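Are machines any closer to doing normal chores?
General discussion > Automation at home and at work

ovenmitt_ray
2024-09-20
Posts: 346

My sister-in-law asked me when she can buy something that puts the kitchen back together after dinner. I told her not soon, and then I realized I couldn't back that up very well. I run two packing cells at work, fixed arms, same carton all day, and they are fine. A kitchen is a different problem. What do people here think is the honest state of it? I mean chores as a whole, start to finish, with no one standing by. Floors don't count, we have had those for years.

dullchisel
I'd say five years for a few specific jobs and a lot longer for "put the kitchen back together." We trialed a Starnudex arm at the shop in January for sorting mixed fasteners and small turned parts into bins. On a clean tray with parts spread out it was good. On a heap it would grab two, or grab one and flick its neighbor onto the floor. We logged 1,560 picks over the trial and 224 of them needed a person to step in. The vendor thought that was a decent result. My foreman did not.

pantrymoth
That is one miss in seven. A new hire who did that would get a talking-to, but he'd also be better by the end of the week. Did it get better?

dullchisel
A little, after they came back and retuned it. Then we changed the tray liner and it got worse again.

loadbearing_lou
I'm going to disagree with the gloom. The arms are not the holdup and have not been for a while. The hand hardware is good enough for most of what is in a drawer. What has been missing is examples of people doing boring things in real homes, and that is getting filled in now. Put a two-finger gripper in a person's hand, have them do the chore with it, and you find out pretty fast that two fingers will do most of it.

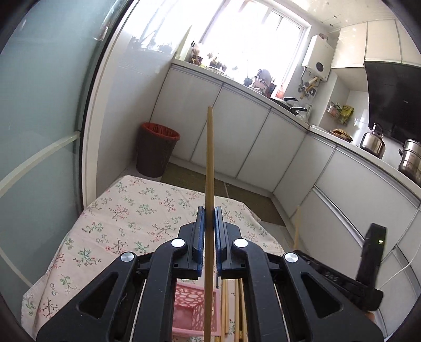 Small thin things are where I would start if I wanted to test a home machine, ahead of plates and cups. A plate has a rim and a fair amount of friction and it stays where you left it. A chopstick rolls, it has almost no surface to hold, and if you pinch it off center it swings. Held upright between two padded fingers like that, it sits right next to a bundle of others already standing in the basket, and the basket wall is full of holes for a tip to catch on. A person does it without looking. If a machine can do that on top of a flowered tablecloth in daylight from a kitchen window, I would trust it with the forks.

ovenmitt_ray
OK, but that one has a person's hand on the other end of it. The person is doing the seeing and the deciding. I agree it says something about the fingers. It says nothing about the rest.

loadbearing_lou
Agreed, and I said fingers. My point was that people keep blaming the hand.

greasetrap9
The hand is still partly to blame. I service Ovach grippers on a bottling line and the pads wear. We swap them out on a schedule and that is with clean, dry, identical bottles. Put the same pads on oily pans and wet spoons and I don't know what the schedule would be. Who does that in a house? My customers have me. A family is going to run it until it drops things.

pantrymoth
Dishwashers have filters no one cleans either, and people still buy dishwashers.

greasetrap9
A dishwasher with a dirty filter gives you a gritty glass. It doesn't drop a knife on your foot.

seventhshelf
I worked on the sorting side at Bakside for a while, returns processing, so everything came in mixed. The picking got decent. What never got decent was knowing when to stop. A person sees a basket is full and gets another basket. Our system would keep pushing things into a full tote until the force limit tripped. That was a rule you could write, and we wrote it, and then there was the next one. At home there are a lot of those.

loadbearing_lou
How long ago was that? The newer setups don't get written rule by rule.

seventhshelf
Long enough that you may be right. I have only seen videos of the newer ones and I don't go by videos.

dullchisel
Same here. Seixas sent us a video of their arm folding shop rags. I asked how many takes and I'm still waiting on the answer.

ovenmitt_ray
So for my sister-in-law – a few single jobs before the whole kitchen, and someone has to keep the pads clean. Is there anything she could buy today that is worth the money?

greasetrap9
A second silverware basket. Around 2 minutes saved a night.

pantrymoth
She could also get her kids to do it. Mine miss more than one in seven, though.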